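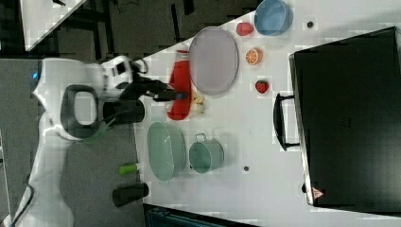
Home About The Team Arms for Hire Safety News Contact

About Gindbridge

Gindbridge is a small robot arm workshop. We teach arms to clear tables. Plates, bowls, bottles, fruit, pots. We rent them out, fix them when they break and run a training school two evenings a week for people who want to learn the work.

This page was due for a rewrite anyway. The old one said we had "never had a serious incident" and that stopped being true on Sun 5 May, so it had to come down. What follows is longer than most About pages. Customers kept asking the same things on the phone and it seemed easier to put it all in one place.

How we started

Catríona Brennan had one secondhand arm and a lease on half a unit in Davcombe. Donal Quinlan came in to fix the heating and stayed to fix the arm. That was the company for the first year. Now there are 11 of us and we have the whole unit, including the bit with the roof that leaks over the parts shelves. (Yes we have told the landlord.)

First customer was Ó Conaill, the catering people across the yard. They wanted to know if an arm could clear a buffet table after a function. Answer then: no. Answer now: mostly, if you keep the glasses off it and someone is standing by. They are still a customer. They were very decent about what happened.

What we do all day

Put things on a white table. Ask the arm to pick them up. Move the things. Ask again. It's slow work and most of it is looking at a gripper that is nearly in the right place. A bottle on its side is still one of the harder ones, it rolls if you touch it off center. Small items next to it make it worse. Strawberries are hard for other reasons.

We mix kitchen stuff on purpose, green pots next to gray plates, red things beside other red things. If the arm only ever sees a tidy table it learns tidy tables, and no customer has one.

What went wrong

Short version. An arm dropped while a trainee had her hand under it. She had a badly bruised wrist, no break, and she was back with us two weeks later. It could have been a lot worse and we know that.

Long version. It was an open day, so there were more people in the unit than usual. The arm on table 4 was reaching for a bottle and stopped partway. No error on the screen, status light still on, arm just sitting there. Our rule was to hit the stop button before reaching in. The trainee did hit it. What the rule didn't say is that on that arm, with the fault it had, the stop cut power to the joints and the shoulder brake did not hold. So she did what we taught her and the arm came down anyway.

That is the part we want to be clear on. She didn't make a mistake. We did.

When we took the shoulder apart the brake disk was worn nearly smooth. Brake should have been checked every 6 weeks. The sheet on the wall had a tick for the last check. The tick was for the arm beside it. Two arms had been swapped between tables the month before and the sheets went with the tables, they did not go with the arms. Nobody had noticed and that includes the two people whose names are at the bottom of this page.

There was also a warning sign we missed. The same arm had been sagging a little when it was switched off at night. Two people had seen it and each one thought it was normal for that arm. Neither wrote it down. There was nowhere to write it, to be fair to them. The fault log was only for faults that stopped work.

What we changed

We closed for 12 days. Lost a job over it, a good one. In that time:

Every brake on every arm was tested with a weight, and two more were replaced. Neither had failed but they weren't great.

Maintenance sheets now belong to the arm. The serial number is on the sheet and on the arm and you read both out loud before you sign. People felt silly doing this for the first week. They still do it.

The reach-in rule was rewritten. Press stop, wait, look for sag, then come in from the side. Never from underneath. If something has to be taken out from under the gripper, the arm gets moved off first or it gets propped. Donal made the props out of scrap, they are ugly and they work.

New notebook at every table for small odd things. A noise, a wobble, a drift, a cable catching. No fault too small. It gets read every morning before power goes on, and whoever reads it initals the page.

Open days are capped, and visitors stand behind the yellow line while any arm is live. If you come to one and get told to step back, please just step back.

The control boxes are made by Fostar and we sent them everything we had from that day. The box did what it was set up to do. The settings were ours. We had left a brake self-test turned off because it added time at startup, and it had been off so long that half the team didn't know it existed. It's on now. Mornings start later.

The other thing we found

Once people had a notebook they used it. By July we had pages and pages. Most of it was nothing, a squeaky castor, a bin in the wrong spot. But one entry was a gripper that closed a bit late now and then, and when we chased it there was a cable at the wrist going bad inside the jacket. You could not see it from outside. It would have let go of something eventually, probably something heavy, and probably at a customers.

We've had the wrist cables on the check sheet since then.

The training school

Still running. We did ask ourselves if it should. The trainees were the ones who argued for keeping it, and the one who was hurt argued loudest. She now teaches the first evening, which is all safety and no driving. You will not touch a controller that night. Some people find that annoying and a few have not come back for the second one, fine.

After that it's tables. You set up objects, you run the arm, you log what it missed, you learn what a bad brake sounds like. We kept the worn disk and pass it round. It's more use than a slide.

No experience needed. Closed shoes needed. Tie your hair back and leave rings and loose bracelets at home, or in the tray by the door.

If you rent from us

Your arm arrives with its own sheet and its own notebook. Please use the notebook. If the arm sags, stalls, hesitates or makes a new sound, stop using it and ring us, even if it clears itself, even in the middle of a function. We don't charge for a call-out that turns out to be nothing. We did before. That was a bad idea and it probably kept people from ringing.

Keep hands out from under. Same rule as ours.

If you rented before the changes and your arm has no serial number sticker on the base, ring the workshop and we will come out and do the brake test at your place. There shouldn't be any left but check.

Visiting

Unit is at the back of the yard in Davcombe, past Ó Conaill's loading door. The bell doesn't always work so knock hard. Weekday mornings are best, after the startup checks. Want to read the full incident report? Ask and we'll print it for you, it's long and the diagrams are by Donal.

Catríona Brennan and Donal Quinlan
Gindbridge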